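Paiva: The Hill Town Above the Elasum Valley

Travelers who follow the coastal road toward Tonix seldom turn inland, and the old town of Paiva has remained outside the usual itineraries as a result. It stands on a limestone ridge above the Elasum Valley, 58 kilometers from the port, and is reached by a single paved road that climbs through olive groves and abandoned terraces. The ascent is gradual until the final bend, where the outer walls come into view.

The walls are the principal reason for a visit. They extend for 1,887 meters and retain four of their original gates. The northern gate is the best preserved, with its threshold stone still marked by cart wheels. Visitors may walk the upper course between the two eastern towers, although sturdy shoes are advised and the stairway closes at dusk.

Within the walls, the lanes follow the medieval plan. The parish church, rebuilt after a fire, holds a carved choir screen and a small collection of processional banners. A short distance away, the former granary now serves as the town museum. Its catalog lists 3,579 objects, most of them farm tools, coins and household pottery recovered from the valley floor.
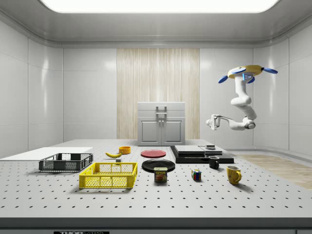

White cabinet against a wood-grain panel, interior rendering.

Below the town, a footpath leads to the Uvon spring, which supplied Paiva with water until the modern pipeline was laid. The path descends nearly 200 steps and passes two stone basins once used for washing wool. The return climb is demanding in summer, and an early start is recommended.

Accommodation is limited to a few guesthouses near the southern gate. Rooms should be reserved well in advance for August, when former residents return for the feast of the patron saint and the square is given over to music and long communal tables. Outside that month the town is quiet – several restaurants open only in the evening – and the bus from Tonix runs twice daily, with the last departure from Paiva in the late afternoon.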